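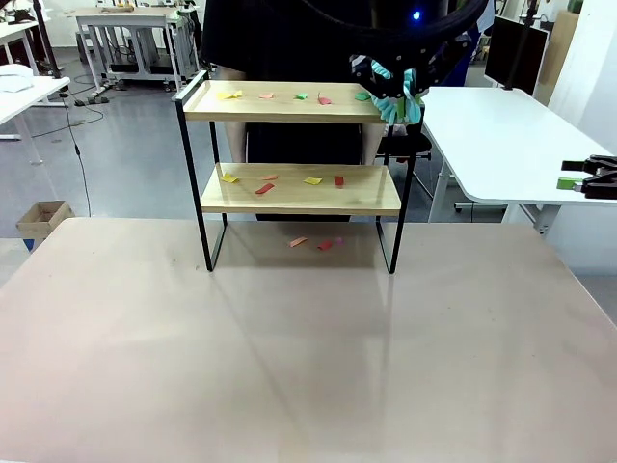
Posting my notes on buying a small robot arm, as three people have asked me this month and I keep typing the same thing out. Long thread. I do the planning and the budget for a four-person workshop, so this is the buying side and very little about code.

Start with the job and leave the catalogue shut. Ours is picking small light things off shelves and putting them somewhere else. Paper, card, tags, thin packets. Nothing heavy. Write that down in one sentence and stick it to the top of the spreadsheet.

I didn't do that the first time. I had a column for payload and I sorted by it, and I spent two weeks reading about arms that could lift a car battery. We've never needed to lift anything heavier than a mug.

What we should have sorted by: reach, size of base, noise, how long a spare takes to arrive. In that order for us. Yours may differ.

Reach is the one people get wrong. The number on the sheet is measured to the end of the arm, straight out, at one height. Put a two-tier shelf on the table and you lose a good bit of it getting over the top board and more getting in under it. Make a cardboard mock-up of the shelf and take it with you to the demo.

We had quotes from two suppliers, Adamczyk and Surkasik. Adamczyk was cheaper on the arm. Surkasik was cheaper once you added the mount, the cables and the stop button, all of which Adamczyk listed on a separate page.

So ask for one price for "everything I need to plug it in and move it". Use those words. If the answer comes back with the word "typically" in it, ask again.

Grippers. Budget for two kinds from the start. Soft fingers are kind to paper and card and they forgive you when the position is slightly off. A plain hard clamp is better on blocks and anything with flat sides. We put one in the first budget and had to go back for the other, with a second delivery charge.

Soft fingers wear out. Treat them like printer ink and give them their own line. We set aside 200 a year for fingers and pads and that line has held up so far.

The other 200 in our sheet is for test objects, and I got laughed at for it. Coloured paper, blocks, bins, cheap shelves from the household shop. It all gets creased, lost or borrowed. If there's no line for it, someone pays out of their own pocket and then resents it.

Coloured scraps of paper are a very good first test, by the way. They cost nothing, they lie flat, and they show up any slop in the height setting straight away. If a demo arm can take one piece off a shelf and leave the piece next to it alone, keep talking to that supplier.

Tables. Nobody quotes for tables. You want one that doesn't rock, with more clear surface than you think, and a separate desk for the monitor and keyboard so that typing doesn't shake the work. Our table, desk, poles and clamps came to 1,334 and the first draft of the budget had them down as zero.

Floor space too. Tape the outline on the floor before you order. Add room for a chair, and room for a person to stand on the far side of the table and reset things by hand. People will be doing that far more than the brochure suggests.

On resetting by hand: put it in the staff hours. Every run needs someone to lay the pieces back out. In our first plan I had that down as no time at all. It's now the biggest item in the weekly hours and I'd still rather pay for it than buy a machine to do it.

Lead time. Surkasik said six weeks and took 13. The arm was on time, the controller wasn't. If you've a grant that has to be spent by April, order in the autumn. I'm writing this on 20th September and I would already be sending emails.

Second-hand is worth a look. Nahuel Carrasco, who runs the workshop at Grolville, bought a used arm and has been happy with it. His advice was to ask for the hours run and a video of it moving slowly with the sound on. You can hear a bad joint.

We looked at renting as well, from Grirura. Fine for a month or two. Past that the sums went against it, and you can't drill holes in a rented mount.

Software: check whether the licence is per arm or per computer. Ours is per computer. We have one computer so it made no difference, but it would have if we'd put a laptop on it as planned.

Training was offered as two days on site. We took one day and asked for the other to be held back three months. Good decision - by then we had proper questions.

Insurance. Ring them before it arrives. Ours wanted the serial number, a photo of the stop button and a one-page note on who's allowed to use it. No change to the premium.

Things I'd cut next time: the extended case, the branded stand, the tablet. Things I'd add: longer cables, a second power strip, a spare set of bolts for the mount (they're an odd size and the local shop doesn't stock them).

Someone asked for the spreadsheet. I'm taking the supplier prices out first and then I'll put up a blank copy with the headings left in. Reply if you want a nudge when it's there.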